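Ordinateurs de prêt : ce qui change à la médiathèque

Le service de prêt d'ordinateurs portables reprend avec un parc renouvelé et un règlement un peu remanié. Les abonnés qui avaient déposé une demande avant la fermeture n'ont pas à la refaire : leur inscription est conservée dans l'ordre d'arrivée.

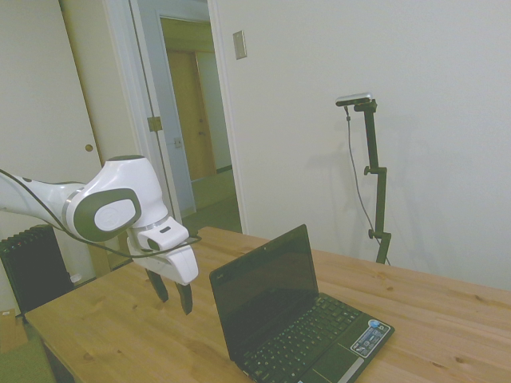 Plistard, février

Le parc compte désormais 23 machines, toutes passées entre les mains de l'atelier Teuber pour un nettoyage complet, un changement de batterie quand il le fallait et une réinstallation du système. Les comptes des anciens emprunteurs ont été effacés. Si vous aviez laissé des documents sur un appareil rendu l'an dernier, ils ne sont plus récupérables.

La durée du prêt passe de trois à six semaines, renouvelable une fois si personne n'attend. La carte d'abonné suffit pour emprunter, avec une pièce d'identité et un chèque de caution de 200 euros, non encaissé. Les étudiants et les demandeurs d'emploi versent une caution de 60 euros, sur présentation d'un justificatif. Les mineurs doivent venir accompagnés d'un parent.

Chaque ordinateur est remis avec son chargeur et une housse. L'état de l'appareil est noté sur une fiche au départ et au retour – prenez le temps de la relire avant de signer. Les autocollants d'inventaire ne doivent pas être retirés. En cas de panne, ne tentez pas d'ouvrir le boîtier : rapportez la machine à l'accueil, un échange sera fait dans la mesure du stock disponible. 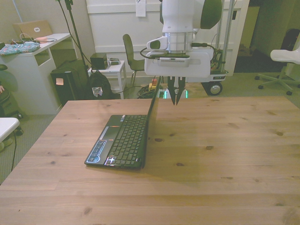
Petit portable noir, clavier et pavé tactile.

Plusieurs lecteurs ont demandé quels logiciels étaient installés. On trouve une suite bureautique, un navigateur, un lecteur de PDF et un logiciel simple de retouche photo. L'ajout d'autres programmes reste possible sur demande au comptoir, à condition qu'ils soient gratuits. L'impression se fait sur place, depuis une clé USB, dans la limite de 100 pages par mois et par abonné.

Sabine Reuter tient par ailleurs une permanence d'aide au numérique à l'annexe de la rue Vutov, de 14 h à 17 h, un après-midi sur deux. Elle peut vous aider à créer une adresse électronique, à remplir un formulaire en ligne ou à trier vos photos. Les dates sont affichées à l'entrée. Il n'est pas nécessaire de s'inscrire, mais il vaut mieux arriver avant 16 h.

L'annexe de Gutine ne propose pas encore le prêt. Les habitants du quartier peuvent réserver par téléphone et retirer leur ordinateur à la médiathèque centrale. Les retours se font uniquement à l'accueil, jamais dans la boîte extérieure.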